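Minutes of the workroom layout meeting, Mapplebeck unit, 9 Mar 2025

**Present:** workroom lead, stores, facilities, training, minute-taker
**Apologies:** purchasing

**1. Minutes of the previous meeting**

Agreed without change. The action on the door closer is complete. The action on the socket labels is carried over.

**2. Black table**

Stores asked whether the black table could move to the Mondamby room. Facilities measured the doorway and reported that the table will pass through only with its legs off. The meeting preferred to leave it where it is. The blue rack with the orange base stays on it. Training asked that small parts not be left on the table overnight, and this was agreed.

The black hard-shell case behind the table was discussed at some length. Stores would like it on a shelf. Facilities noted that the nearest free shelf is rated for light goods and that the case has not been weighed. It stays on the wall side until a weight is known.

ACTION: stores to weigh the case and report.

**3. Wooden-topped desk**

The desk is used for hand work and for writing, and the two uses conflict. Training proposed that the right half be kept clear for paper. Workroom lead did not object but pointed out that tools drift back within a day. Hand tools with long handles are to go on hooks. Purchasing has a quote from Birance for a hook rail, 500 mm long, with 9 hooks. The meeting approved two rails.

Cups: the light blue cups are for small parts only and are not to be used for drinks. Stores will mark them on the base.

ACTION: purchasing to order two rails from Birance.
ACTION: stores to mark the cups.

**4. Spools**

The post above the desk holds black, white and purple spools. Training finds the order confusing, as the purple spool sits between the others and has to be lifted out past them. Two options were considered:

- a second post for colours other than black and white
- a horizontal bar, fitted by Flaltidia when they come to service the lighting

The second option was preferred - the bar lets any spool turn without moving the rest. Cost is not yet known. Nothing is to be drilled until facilities has checked the wall for cables.

ACTION: facilities to check the wall and ask Flaltidia for a price.

**5. Walls, signs and whiteboard**

The whiteboard carries old notes in red and orange which no longer wipe off cleanly. Training will copy anything still needed and facilities will then clean the board with solvent. Red and orange pens are to be withdrawn and replaced with black.

The white "PERSONNEL ONLY" sign was queried, as visitors on the Mondamby side cannot read it from the corridor. A second sign will go on the outside of the door. The striped panel and the framed picture remain.

ACTION: training to copy the notes before the end of March.
ACTION: facilities to fit the door sign.

**6. Any other business**

Stores reported that the floor tape near the desk is lifting. Facilities will replace it when the rails are fitted.

**7. Next meeting**

To be set once the Flaltidia price is in.

**Attachment**

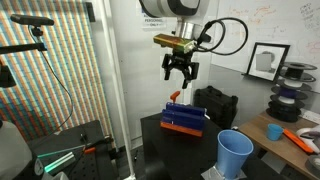
Workroom, Mapplebeck unit: black table, desk and spool post (items 2 to 4).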